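Chapter 4
Heat in the Home

4.1 Why we study small losses

When students hear the word "energy," they usually think of power stations and big engines. In this chapter we stay inside the house. We will ask where the heat goes when a drink becomes cool, when a room becomes cold at night, and when a water tank must be warmed again each morning.

Heat moves from a warmer body to a cooler one. It can travel in three ways: by conduction, by convection and by radiation. In daily life these three almost always work together, and a large part of our task is to decide which of them we may neglect.
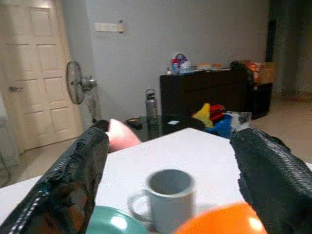
Consider 284 grams of tea at 90 degrees Celsius, in a room at 25 degrees. The tea gives heat to the wall of the cup, to the table under it and to the air over the surface. Some of the water also evaporates, and this takes away more heat than most beginners expect. A lid, even a thin one, changes the result very much.

The same reasoning was used by the engineer Subbarao Menon in his study of water tanks in the town of Fistholm, which we will follow in section 4.5. His tanks held 800 liters each, but the equations are the same as for the tea.

Before you continue, please review the definition of specific heat in Chapter 3. You will need it in every problem of this chapter.

4.2 Conduction through a wall

Let us begin with a flat wall of constant thickness.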